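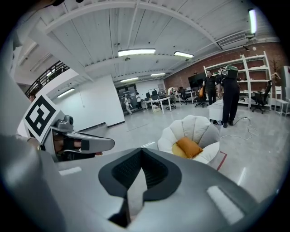 The Girbridge hand-held gripper kit is the first thing on our equipment list in years that I'd buy again tomorrow. We have a small robotics group and a budget to match, and I spent most of last fall putting off the choice between one more arm and a set of grippers people can carry. The grippers won, and I'm so glad! Each one has a square marker card with a bold black-and-white pattern and a finger with a rounded, flattened tip, and the rubber pad in the V has a mesh-like texture that grips far better than the smooth pads on our old Jurero set. The shell is big (bigger than I pictured from the listing), but my wrist has gotten used to it.

Price, then. We paid $600 per gripper, plus $38 for a spare pad set, and shipping took 19 days. Order the spare pads with the first batch or you'll pay shipping twice, like we did. I'd also set aside nearly $200 for the boring stuff: cables, straps, storage cards and a decent charging shelf.
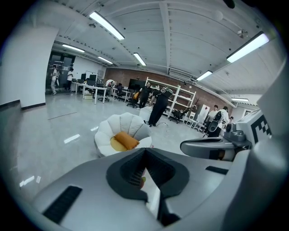

If you're planning for more than one person at a time, budget floor space too. We cleared a wide strip down the middle of the room and it made a bigger difference than any add-on. The Tanabe mount is nice but can wait until your second order.

My gripes are small. The manual skips calibration almost entirely, and the Skerunik case everyone recommends is a tight squeeze with the marker attached. I'm putting two more kits in the January request anyway.

Posted 3 Jan 2025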